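4.3 Checking and re-tensioning the finger straps

Carry out this check every 1,000 grip cycles, and after any finger plate has been removed. Replace both straps at 4,000 cycles regardless of appearance.

Caution: Isolate the Wamisik controller before placing hands between the fingers. The fingers can close without warning when power is restored.

1. Open the fingers fully and switch the controller off.
2. Wipe both black finger plates and the square markers with a dry, lint-free cloth. Do not use solvent on the markers.
3. Check each plate screw for movement. Tighten in a diagonal pattern with the 3 mm hex key.
4. Inspect the straps for fraying, glazing or a change in colour. Fit replacements as a pair.
5. Take up the slack evenly on both sides until the straps lie flat.
6. Restore power and home the fingers.
7. Stand an aluminium bottle upright on the table and close the fingers low on the body, below the shoulder. Both straps must bear on the sides of the bottle.
8. Confirm that both markers are visible in the wrist camera view. If either is obscured, repeat from step 5.

Note: Falley straps are stiffer than the Castellanos type and must not be mixed with them. Record the strap type and cycle count in the Vumholm service log.

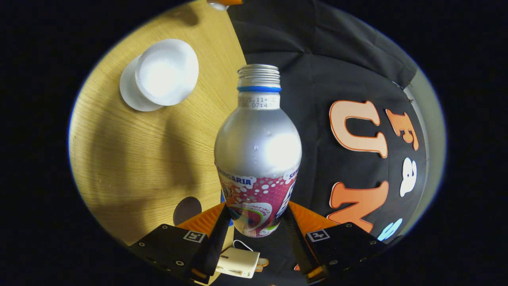
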